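Estberg Public Library District
Thread: Changes to borrowing, renewals and fees for the coming year. The posts below summarize the policy adopted by the Board of Trustees. The full text may be read at any service desk.

1/ The Board of Trustees has approved a revised Circulation Policy for the Estberg, Uker and Nyamweya branches. The previous policy was adopted when the District had a single building and a card catalog. Much of it no longer matched daily practice at the desks.

2/ Overdue fines on books, magazines and audio discs are ended for all cardholders, adult and juvenile. Fines already on an account will be cleared by staff. Cardholders do not need to call, write or visit to request this.

3/ Charges for lost or badly damaged items remain in place. An item is treated as lost when it is 60 days past its due date. The charge is the price the District paid for the item. The former processing fee has been dropped.

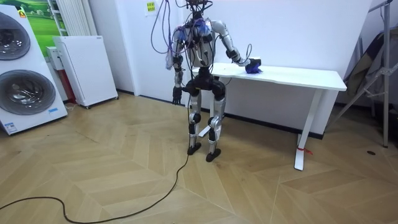 4/ If a lost item is returned in usable condition, the charge is removed in full. If the charge has already been paid, the District will refund it on presentation of the receipt. Refunds are issued by check and are mailed to the address on the account.

5/ Loan periods are as follows. Books: three weeks. New fiction: two weeks. Magazines, film discs and music: one week. Items from the local history room do not circulate. Copies may be made at the desk during staffed hours.

6/ Renewals are now automatic. The system will renew an item up to two times unless another cardholder has placed a hold on it. A notice is sent by email or by text message, according to the choice on the account. Cardholders without either will receive a postcard.

7/ The limit on items checked out at one time is raised to 50 per card. The limit on film discs stays at six. Teachers in the District may apply for a classroom card, which carries a longer loan period and must be renewed each school year.
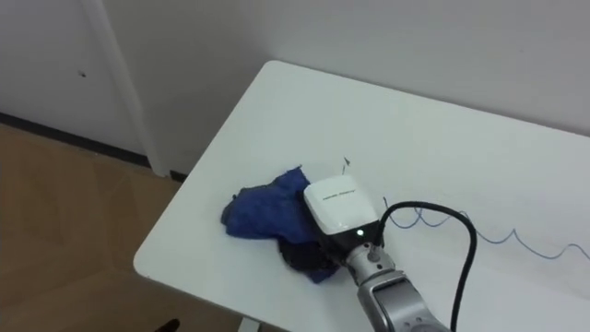
May a book borrowed at Uker be returned at Nyamweya?
Items may be returned to any branch or outdoor book drop in the District. They are checked in as of the day they are received, and staff will send them back to the owning branch by van.

8/ Interlibrary loans are the one exception. These items belong to other library systems and must be handed to a staff member at the branch where they were picked up. Please leave the paper band on the cover. Due dates on these loans are set by the lender, and the District cannot extend them without the lender's consent.

9/ Holds will be kept on the pickup shelf for seven open days. Days on which a branch is closed are not counted. A cardholder who needs more time may call the branch once per item to ask for a further three days.

10/ During April the District reviewed its account records. The review found 2135 accounts blocked because of fines alone. Of these, 1485 belonged to cardholders under the age of 18. All of these accounts will be reopened under the new policy, and the cards already issued will work as before.

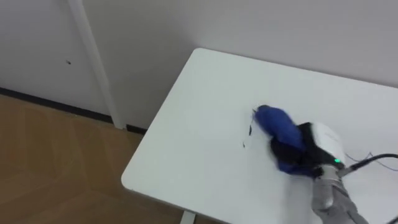
11/ Accounts blocked for lost items will stay blocked until the item is returned, replaced or paid for. A cardholder may supply a replacement copy if it is the same edition, in new condition, and approved by the branch manager before purchase. Used copies cannot be accepted for this purpose.

12/ Payment plans are available. The cardholder and the branch manager sign a short form setting out the schedule, and borrowing is restored with the first payment, up to a limit of five items. The limit is lifted when the balance reaches zero.

13/ Residents of Vullavari may apply for a District card without charge under the service agreement between the township and the District. Applicants must show one piece of photo identification and one proof of address. A utility bill, a lease or a piece of official mail will be accepted.

14/ Parents and guardians are reminded that they sign for juvenile cards and are responsible for lost items on them. Under state law and District policy, staff may not tell one cardholder what another has borrowed. A parent or guardian may be told the titles of items for which payment is owed on a child's card.

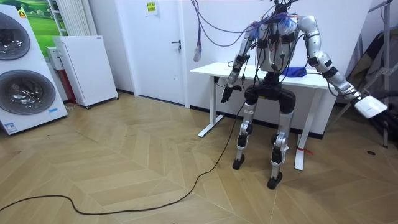
15/ Donated books are not covered by the Circulation Policy. The rules for gifts are in a separate document, which has not been changed. In short, the District accepts books in clean condition, does not assign a value for tax purposes, and may sell or pass along any gift it does not add to the shelves. Encyclopedias and textbooks are not accepted.

16/ A cardholder who disagrees with a charge may appeal in writing to the branch manager. If the matter is not settled at the branch, it goes to the Director of Public Services, Nipon Kongkaew, whose decision is final. No payment is due on the disputed charge while an appeal is open.

17/ Printed copies of the policy are available in English and Spanish, and in large print. The Uker branch can also provide a recorded version on disc. Please allow one week for this.

18/ Correction to post 5: the one-week loan for magazines does not apply to the current issue of any title. Current issues are for use in the building and may be borrowed once the next issue has arrived.

19/ Comments on the policy may be left at any service desk or mailed to the Estberg branch, attention Public Services. Replies to this account are not monitored on a daily basis and are not treated as formal comments or appeals.

Policy approved 2020-07-26. Estberg Public Library District, Office of Public Services.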